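*Olham Desk Guide, section 4. Applies to newsroom and classroom licenses.*

## 4. Building your first front-line timeline

Now the good part! By the end of this section you'll have a working timeline of a conflict, with dated reports, a map layer for who claims to hold what, and a daily summary you can hand to an editor. You'll use the practice archive, which covers a made-for-training border war in the province of Trolarmont. Please finish it once with the practice archive before you connect live feeds. It goes quickly, and you can break anything you like in there.

You should already have your desk account (section 2) and your time zone set (section 3.1).

### 4.1 Load the practice archive

1. Open **Desk > New timeline** and type a name. Keep it dull. "Trolarmont practice" is fine.
2. Under **Source**, choose **Archive**, then **Trolarmont**.
3. Leave **Keep original wording** switched on.
4. Click **Load** and wait for the counter in the lower bar to reach 1,152 reports.

If the counter stops early, click **Load** again. Olham picks up where it left off and won't double anything.

> **Note:** Only 894 of the reports carry a place name that Olham can match by itself. The rest go to the **Unplaced** tray, and you'll sort a few of them by hand in 4.3.

### 4.2 Set the start date properly

Every timeline has a Day 1, and all the "day 40" and "day 100" labels grow out of it. Getting this right at the start saves a lot of grief later on, when an anniversary comes up and two desks are off by one.

1. Go to **Timeline > Day count**.
2. Pick the report that marks the opening of hostilities. In the practice archive it's the Wednesday border crossing, tagged *opening*.
3. Choose **Count first day as 1**. (The other choice, **Count first day as 0**, is what some wire desks use. Ask yours.)
4. Click **Lock**.

You can unlock the day count later, but every label on the timeline will be redrawn, including the ones in summaries you've already exported as live links.

> **Caution:** Day count follows the local time of the place where the fighting is, and your desk's clock has no say in it. A strike at 11:30 p.m. your time may belong to the next day.

### 4.3 Sort the Unplaced tray

I love this step, and I know I'm in a minority. Open the tray and you'll find short reports along the lines of "shelling heard east of the river" or "column seen on the old mill road." Some can be placed and some can't.

1. Click a report to open it beside the map.
2. Drag the pin to the smallest area you're sure of. A district is fine. A whole province is fine too, if that's all the report supports.
3. Set **Precision** to *Town*, *District* or *Province*.
4. If you can't place it at all, click **Leave unplaced**. It stays in the timeline and stays off the map.

Do 10 of them for practice and then move on — the tray will still be there when you come back.

Spelling trips people up here. One town may have two or three names depending on who's writing, and each side in a war tends to have its favorite. Type any of them into **Place names** and Olham will show the others it knows. Add the missing ones with **Also called**. Your house spelling goes in the top field, which is the one readers see.
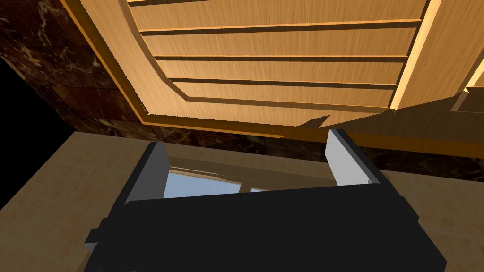

### 4.4 Turn on the control layer

The control layer shades the map according to who says they hold an area. It has four shades:

| Shade | Meaning |
|---|---|
| Solid | Held, with reports from both sides agreeing |
| Striped | Claimed by one side only |
| Dotted | Fighting reported, no clear control |
| Clear | No recent reports |

1. Click **Layers > Control**.
2. Set **Report age** to the number of days after which a report stops counting. The practice archive works well at 10.
3. Click **Draw**.
4. Slide the date bar back and forth and watch the shading shift.

Do play with the date bar for a while! Moving through the first weeks this way shows you where the pace changed, and it's often the quickest route to a story idea.

**Areas held before Day 1.** Some land may have changed hands years before the current fighting. Mark it under **Layers > Earlier control** and give it the year. When your summary says "a fifth of the country" or "a third of the province," tick or untick **Include earlier control** so the sentence says what you mean. Olham adds the wording "including areas held before Day 1" by default, and I'd leave it in.

> **Caution:** Never publish the control layer with **Report age** set to *Unlimited*. Old claims pile up and the map will show towns as held long after the last word from anyone there.

### 4.5 Add a second source

A timeline fed by one source is a timeline of what that source says. Practice adding another one now.

1. Go to **Sources > Add**.
2. Choose **Taşdemir (practice feed)**. The cedilla matters in search, so pick it from the list if your keyboard makes it awkward.
3. Set **Side** to *Independent*, *Government*, *Opposition* or *Unknown*. For this feed, use *Independent*.
4. Click **Compare**.

Matching reports are joined with a thin line. Where the two disagree on a number, such as casualties or people displaced, both figures appear with their sources next to them. Olham doesn't average them, and please don't do it by hand.

### 4.6 Make the daily summary

1. Open **Summary > New** and choose a day.
2. Set **Length** to 200 words.
3. Choose **Claims with source**. Each claim will then start with who made it.
4. Click **Draft**, and read it all the way through against the timeline.
5. Fix anything you need to, then click **Mark as read by a person**. Export stays gray until you do.

Try the same day at two or three lengths. The short ones are a great test of whether your tags are any good, because weak tags push the wrong report to the top.

### 4.7 If something looks off

- **The map is blank.** Check that the date bar isn't set before Day 1.
- **A town appears twice.** Merge the entries in **Place names**, using **Also called**.
- **Summary won't export.** See step 5 in 4.6.
- **Feed shows "waiting."** Practice feeds come from the Prustness server, which restarts at 4 a.m. Try again after that.

Live feeds are covered in section 5.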